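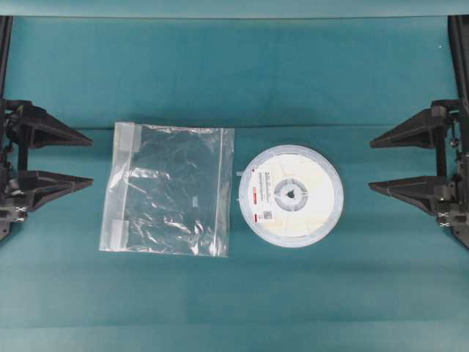

받는 사람: 동네살림 메일링
제목: Re: 베란다 제습, 다들 어떻게 하세요?

Heike Lammers 님이 쓰셨습니다:

> 6월만 되면 베란다 수납장에서 냄새가 올라와요. 제습기를 사자니 놓을 자리가 없고, 염화칼슘 통은 작년에 엎질러서 바닥을 다 버렸습니다. 다른 분들은 뭐 쓰세요? 수납장은 문 두 짝짜리고 안에 겨울 이불이랑 공구가 같이 들어 있어요.

Heike 님, 저도 그 통 엎어 봤어요ㅠㅠ 장판이 미끈미끈해져서 며칠을 닦았네요. 그 뒤로는 실리카겔로 갈아탔습니다. 700g짜리 큰 봉지를 사서 안 신는 양말에 나눠 담고 칸마다 하나씩 넣어 둬요. 모양은 좀 웃긴데 엎질러질 일이 없으니 마음이 편해요! 색이 변하면 프라이팬에 약불로 볶아서 다시 쓰고요. 저는 네 번까지 볶아 봤는데 아직 멀쩡합니다.

그리고 이불이랑 공구는 꼭 따로 두세요. 같이 뒀다가 이불에 녹물이 배어서 하나 버렸거든요. 문도 저녁 먹을 때쯤 잠깐씩 열어 두면 훨씬 나아요.

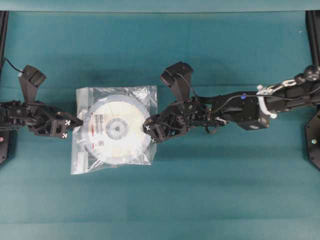 습기 타는 물건은 수납장만 믿지 말고 하나씩 따로 싸 두는 게 제일이더라고요. 씨앗 봉투, 우표, 김 같은 거요. 저는 지퍼백을 크기별로 최대 54장까지 쟁여 놓고 씁니다(남편이 보면 한숨 쉬어요). 속이 보이는 게 편해요. 흰 필라멘트 스풀도 이렇게 투명한 비닐에 들어 있으니 라벨까지 그대로 보이잖아요. 불투명한 봉지는 꼭 한 번씩 다 열어 보게 돼요.

참, 지난번에 Subira 님이 신문지 얘기 하셨던 것 같은데 신발장에는 그것도 괜찮았어요. 대신 3주마다 갈아 주셔야 해요. 혹시 숯 써 보신 분 계시면 저도 좀 알려 주세요. 신발장에 한번 넣어 볼까 하고 있어요.

Brian Simiyu 드림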